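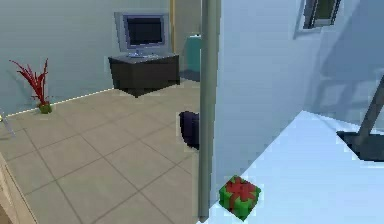
Just buy the robot and sort out the rest when it gets there, a reader told me under my January post. I laughed, and then I noticed that was my plan too! So I stopped, opened a spreadsheet, and spent my evenings in the simulator instead of the checkout page.

My whole pot is $2,137. The Cui base eats more than half of it, and I'd been acting like the base was the purchase. It needs a battery, a spare battery (everyone on the forum says so), a charger, and a depth camera, and then there's shipping, which Rutov quotes separately and which made me wince. My first list had eight lines. The one I have now has 29, and I'm weirdly proud of it.

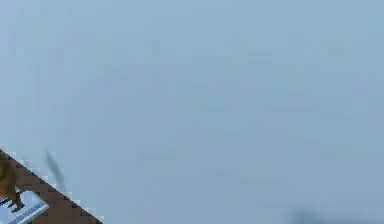

Render: my own run, Botthorpe home simulator, August 2021

Botthorpe is where I'm doing the testing, and I love it. The free license covers everything I need, so the only real cost so far is my time. I run the same fetch errands with different base widths and camera heights, then go back and change the numbers on the list. Two of the pricier camera options dropped off that way, and I got to move the money over to batteries.
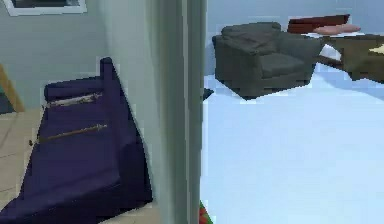
Base width turned out to be the choice that drives the rest of the budget. A wider base carries a bigger battery and a taller mast, and I was all set to order one. Then I started paying attention to doorways. There's one where the beige tile gives way to pale blue floor, with a big purple folded thing on the tile side tucked right up against the wall, and my own hallway at home is no tidier than that. Narrow base it is, and the difference pays for the second battery with a little left over.

The arm is the part I keep going back and forth on. Gredcombe sells one that bolts straight onto the Cui, and I want it badly,

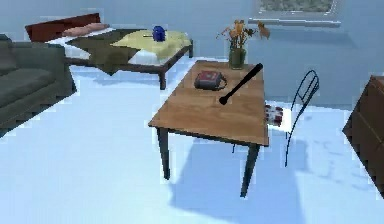
but it would use up everything I've set aside for repairs. For now it's on line 13 with a question mark next to it. I could start with the base and camera, get driving and mapping working, and add the arm next year. The mounting plate is cheap, so I'm ordering that up front either way.

Still to price: wheels for carpet, a decent case for the charger, and whatever cable the camera needs. If you've bought from Rutov, please tell me how long shipping took!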